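Report by Colm Hayes, 05/07/2022

# What a Pale Tabletop Does to a Clear Container

My project started with a small annoyance at home. I kept knocking over see-through storage containers because they seem to melt into whatever they are standing on. I wanted to know how much the table has to do with it, and whether a person could pick a desk surface that makes clear plastic easier to find. I had a great time with this one – I now look at every table I sit down at!

## The setup

I worked in the study room on the fourth floor of Kavanagh Hall. The tables there have a light wood top with a lot going on in the grain once you start looking. There are swirls and long diagonal streaks, and in places the light washes them nearly flat. For the dark surface I used a painted board, 700 mm wide, which I laid over a second table of the same height.

The container had to be plain and colorless, with no label. I wanted ridged sides too, as smooth ones gave me so many reflections in my March trials that I threw those results away.

Each person stood with their back to the table, turned around on my signal, and touched the container as fast as they could. I used a stopwatch and wrote every time down in milliseconds.

The pale wood is very pretty in daylight, and the clear container with its fine vertical lines takes on a striped, frosted look against it.

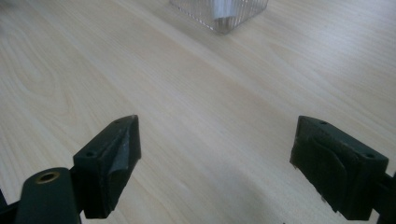 ## Results

I ran 400 turns in total, split evenly between the two surfaces. The average on the dark board was 700 ms. On the pale wood it was 845 ms, so people were slower there, and I was thrilled to see a gap that big.

The ridges mattered more than I had guessed. Several people told me they looked for the lines first and only then saw the rest of the container. My friend from the Gonidville dorm said it was like looking for a piece of corduroy.

## Problems

- The light changed during the afternoon, and I didn't think to close the blinds until the second session.
- People got faster with practice. I switched the order of the surfaces for half of them, but I should have planned that from the start.
- A stopwatch in my hand is not very exact.

## What I want to try next

Ms. Bernach suggested a strip of colored tape around the rim, and I already have 4 colors picked out. I would also like to repeat everything on a table with almost no grain – the ones in the Brudolar cafeteria are plain white and would be perfect, if they let me in before lunch.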